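The Tyranny of the Quick Wash

My late aunt did her washing once a week, on the same morning, from six until she was finished, and if you wanted a clean shirt before then you should have thought of it earlier. She regarded people who washed a few things at a time much as she regarded people who ate between meals. I used to think this was a hard way to live. I now suspect she was the last person in our family to have an evening off.

I have been thinking about her since February, when my building in Lamont Road was invited to join something called Kolow. Kolow is an app. It tells you when your chores are due. Somebody at the firm has decided that a household should be doing a little of everything all the time, and so at twenty past seven, when I am sitting down with a plate on my knee, my telephone makes a noise like a spoon in a glass and suggests I might like to descale something.

I would not like to descale something.

The theory is called "little and often", and it has conquered everything. We are to eat little and often, exercise little and often, save little and often and tidy as we go. The magazines are for it. My dentist is for it, though I concede he has a point about teeth. What the theory leaves out is the cost of starting. Every small job comes with a bit of getting up, a bit of finding the right cloth and a bit of remembering what one was doing before, and when a job takes nine minutes the getting up is most of it.

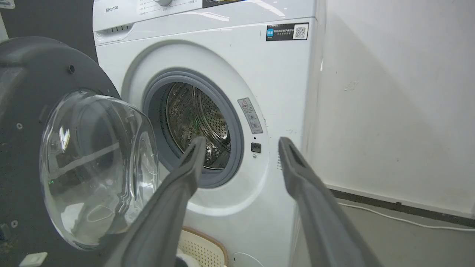 The washing machine, open for business at all hours.

Laundry is where the damage shows first. My aunt's generation had a wash day for the plain reason that washing was horrible. You heated water, you ruined your hands, and the whole kitchen was given over to it, so naturally you did it all at once and then went and sat down. The machine was supposed to give that day back to us. What we did was take the day, break it into crumbs and scatter it over the week. I don't know anybody now who would say they had a wash day. I know a great many people who, at any hour you care to ring them, have "just got a load on".

A load on is a curious condition. You can't quite go out. You can't quite settle. You are on duty, in a mild way, like a man minding somebody's dog. Then it ends, and there is the hanging up, and the thing you forgot to put in, which becomes the excuse for the next one.

I tried keeping a diary of this for a month, against advice. My wife said that if I had time to write down the housework I had time to do it, which was unkind, and went in the diary. By the end I had logged 216 separate chores. I had imagined that a household of two people and a cat generated perhaps a quarter of that. Looking down the list, hardly any of them were worth a line of their own. Wiped the hob. Moved the airer. Moved the airer back. Found lid.
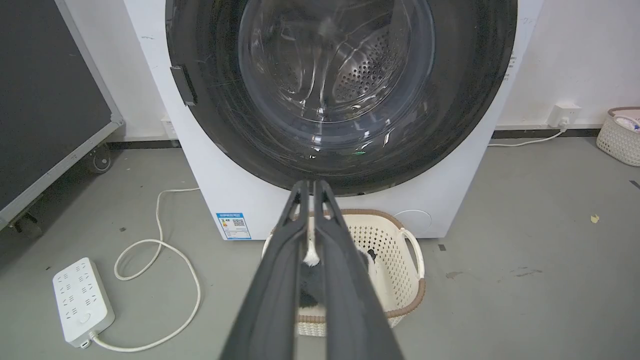
So we went over to the old system, at least in part. One morning a week, everything: sheets, towels, floors, bins, the shelf in the fridge where the jam leaks. The other six days we do what is needed to avoid illness and ridicule, and no more. We told Kolow we had moved abroad.

The first month was grim, I'll admit. I ran out of socks twice. I learned that I own one decent tea towel and that the rest are souvenirs. There was a stretch towards the end of each week when the linen basket wouldn't shut and I had to walk past it with my eyes on the ceiling. A friend who came to supper looked at the pile of ironing on the spare chair and asked, very gently, whether we were both all right.

But the evenings! I had forgotten what an evening was like with nothing going round in the background. I read a book of more than 300 pages, and I read it in order. We played cards. My wife took up the clarinet again, so the theory isn't without its victims.

The objection I hear most is that this is all very well for people with a free morning. That's fair. If you have three children in football kit then the machine will run when it must, and I wouldn't dare say a word about it. Someone on shifts can't set aside a morning because I fancy the idea. My quarrel is with the rest of us, who could leave things alone and have been talked out of it. We have been persuaded that an undone job is a kind of leak, and that a decent person hears it dripping.

Some of the talking is done for money, of course. I was sent a leaflet last spring for the Hemora, a cabinet that promises to freshen a single garment between wears. It costs just under 2,000 pounds. You put a jumper in it. My aunt had one of these and called it the back of a chair.
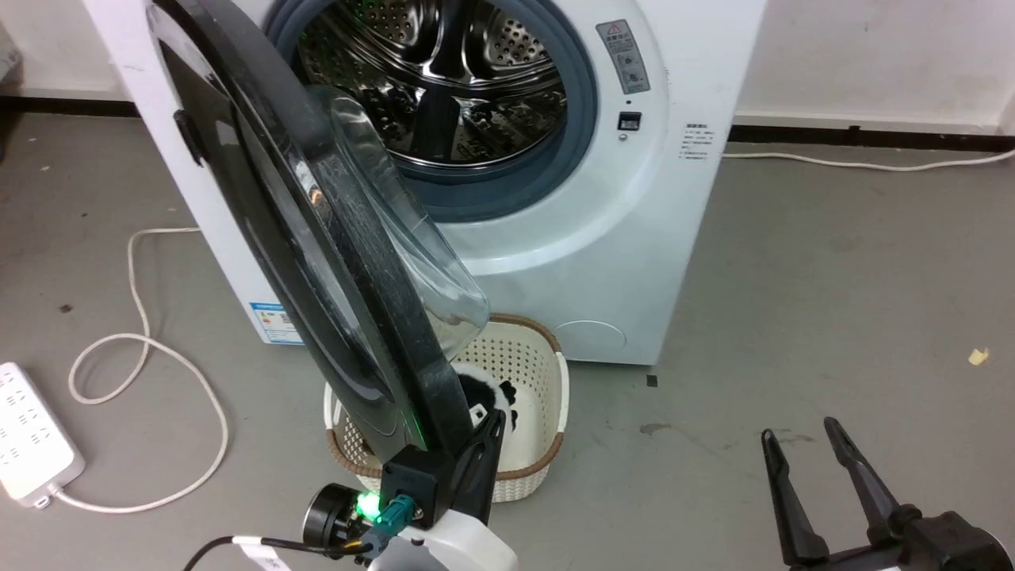
Panagiotis Kalogeropoulos
Columnist, Ovow Home & Habits

I raised all this at a dinner and was told by a man in logistics that I was describing batch processing, and that industry had given it up decades ago. Small lots, he said, moving continuously, no stock lying about. He was very good on it. He drew a diagram on the back of an envelope in which my dirty shirts were "inventory" and I was, if I followed him, a bottleneck.

I have thought about that diagram more than I wanted to. It would be a fine answer if I were running a factory and the point of my house were to turn out shirts. He then excused himself before the cheese, having remembered that there were towels in the machine and they would smell if he left them.

There are jobs that won't wait a week, and I have made a short list of them and stuck it inside the larder door. Washing up is on it. So is the cat. My wife has added "reeds", which I take to be a clarinet matter, and underneath, in pencil, "socks".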